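Elaine Trindade has been knitting sweaters for other people for most of her adult life, and she still gets excited talking about sleeves. "A sleeve is where you find out if you really measured the person," she says, laughing. "The body forgives you. The arm never does!"

We spoke on March 31, 2022, in the back room of her shop in Eltmont, with a pot of coffee between us and yarn on every shelf. I had come to ask about blue, her favorite color to work in, and stayed for two hours.

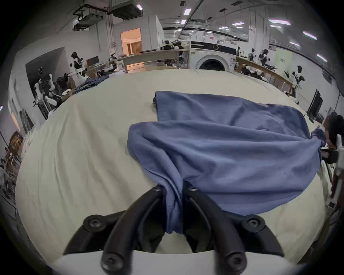
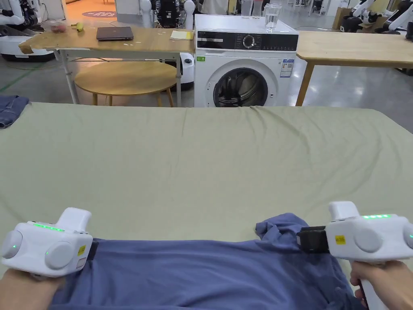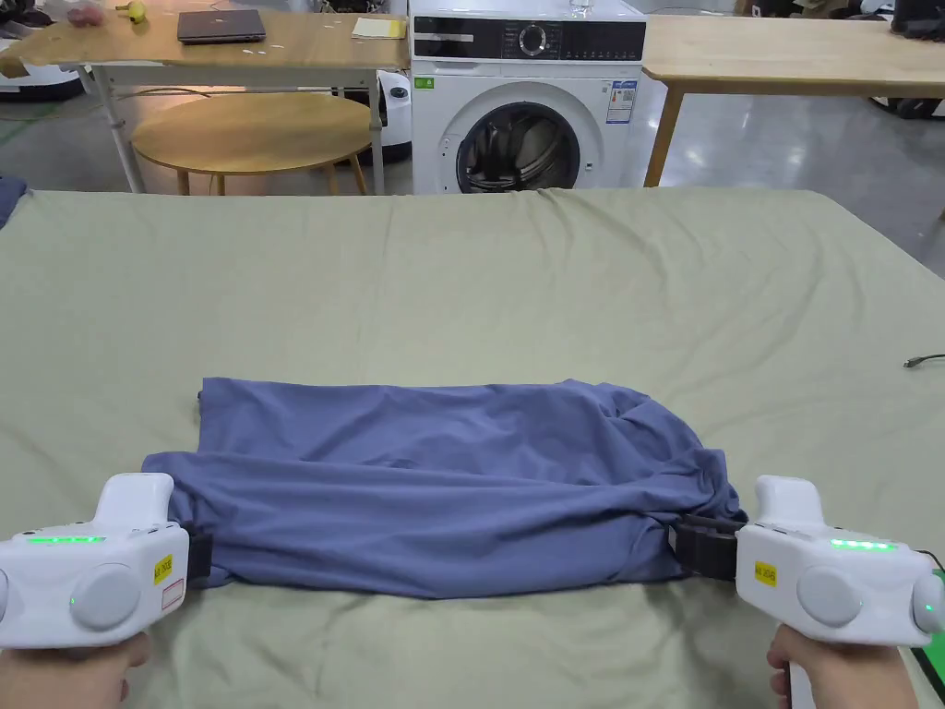
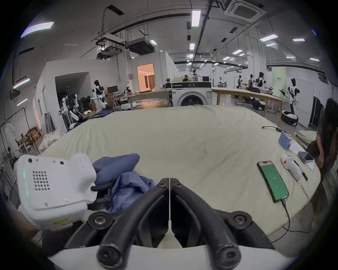

Blue clothes, all of them.

Her love of the color goes back to her first teacher, Solange Bittencourt, who dyed wool in a shed behind her house. "Solange had one pot for blue and she guarded it like a baby. You'd lift the yarn out looking green, and then the air would get to it and it would turn right in front of you. I was 29 and I screamed like a kid."

She still uses indigo, though these days she buys most of her yarn already dyed from Grameto, a small mill she has trusted for years. What she wants is a blue that ages well. "Some of them go gray at the elbows and look tired. The good ones get softer and paler, and you like the sweater more every winter."

Her current project is a cardigan for Solange's brother, Sebastião, who asked for deep pockets and no buttons. She has ripped out the collar twice and sounds delighted about it. "I learned something both times! The first one stood up like a fence – the second just flopped over."

I asked what she would tell someone picking up needles for the first time. She was already reaching for a basket before I finished the question.

"Make a hat. Use thick yarn, a color you love, and don't look anything up for the first evening. Just get the feel of it in your hands." Then she put a ball of blue wool in my lap, found me a pair of needles and pulled her chair closer. I got through nine rows before the coffee ran out, and she has made me promise to come back in September with the hat.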